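Notebook > Driving and Charging > Home Charging

Charging at home from an ordinary socket: an account of the first winter

This notebook has been concerned until now with the purchase of a used electric car and the paperwork which attends it. The present entry deals with the matter on which most correspondence has been received, namely the practice of charging such a car at home without a dedicated wall unit. It sets out what was done at one address in Vomham between October and March, and it should be read as a record of one household's arrangements.

The car in question is a small hatchback of the older kind, with a modest battery and a stated range which was already optimistic when the vehicle was new. In mild weather it will travel nearly 100 miles on a full charge. In January it would not reliably do so, and 64 miles was taken as the working limit for any journey on which no charging stop had been arranged. That figure was adopted after a return trip to Garnham on a frosty morning, during which the heater was used throughout and the display fell faster than the distance covered would have suggested.

A wall unit was considered at the outset. Two quotations were obtained, and the lower of them came to a little under £2,000 once the new cable run, the trench across the front garden and the alterations to the consumer unit had been included. The house stands some way back from the parking space, and the greater part of the sum related to groundwork. It was decided to defer the expenditure for one winter and to rely in the meantime on the portable charging lead supplied with the car.

Before the lead was put to regular use, an electrician was asked to inspect the garage circuit. This step is recommended to every reader without exception. A car draws a steady load for many hours together, and a socket which has served a lawnmower for a decade may not be fit for the purpose. In this instance the existing double socket was replaced with a single one of better quality, the circuit was given its own protection, and a short report was issued. The report is kept with the service history.

The routine which followed was simple. The car was connected at 11 p.m., when the cheaper overnight rate began, and disconnected before the morning journey. On most nights the charge was sufficient to restore what had been used. On the few occasions when the battery was very low, two nights were required, and the second day's errands were arranged accordingly. It was found helpful to keep a written log by the garage door, with the mileage, the state of charge and the outside temperature entered each evening.

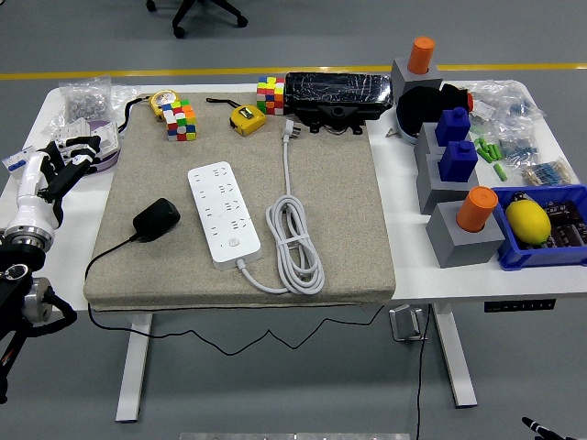
The handbook is firm on the subject of extension leads, and the author's position is firmer still. The portable charging lead must be plugged directly into a fixed socket. Several readers have enquired whether a household lead might be used where the car cannot be parked close enough to the house, and the reply has been the same in every case. A white power strip with rows of sockets and a small round switch is a reasonable thing to have on a table beside a power adapter, and it has no place between a house and a car. Its cord, if left coiled and tied in a bundle, will hold heat under a sustained load. Where the lead supplied with the vehicle does not reach, the proper course is to have a socket fitted nearer to the parking space, or to charge elsewhere until this can be done.

Some remarks should be made on charging elsewhere. Vomham has only two public posts, both in the car park behind the library, and one of these was out of service for the whole of November. The Song retail park, on the Garnham road, is better provided. Its rapid units were free on nearly every visit, although the price per unit was several times the overnight rate at home. They were used on four occasions during the winter, always in connection with a longer journey, and the cost was regarded as acceptable on that basis. The app required for payment was less satisfactory. It declined the author's card on the first attempt and accepted it on the second without explanation.

The lead itself has worn well. The connector is wiped with a dry cloth when it is put away, and the cable is hung in wide loops from a bracket of the sort sold for garden hoses. The bracket was ordered from Edska, together with a rubber mat for the boot, and arrived with one screw missing. A replacement was found in the shed.

With regard to cost, the electricity used by the car over the six months amounted to considerably less than had been spent on petrol for its predecessor in the same period of the previous year. An exact comparison is not offered. The annual mileage was lower, the tariff was changed in December, and the predecessor was in poor mechanical health towards the end. Readers who wish to work out their own position are advised to begin with the overnight rate and a realistic winter range, and to treat any published range with caution.

The question of the wall unit has been reopened for the coming year. Household mileage is likely to increase from the summer, when a regular journey to the far side of Garnham will begin, and the overnight window may then prove too short. A third quotation has been requested, this time with the cable routed along the side fence, and the installer has indicated that the trench could be avoided altogether by this means. The outcome will be reported in a later entry, along with the fate of the rear wiper.

Recent entries
Winter tyres on a small electric car
What the used battery report does and does not state
A return journey to Garnham in frost
Insurance renewal: a note on declared mileage
The rear wiper, continued

Contact | Copyright the author, all rights reserved | Back to top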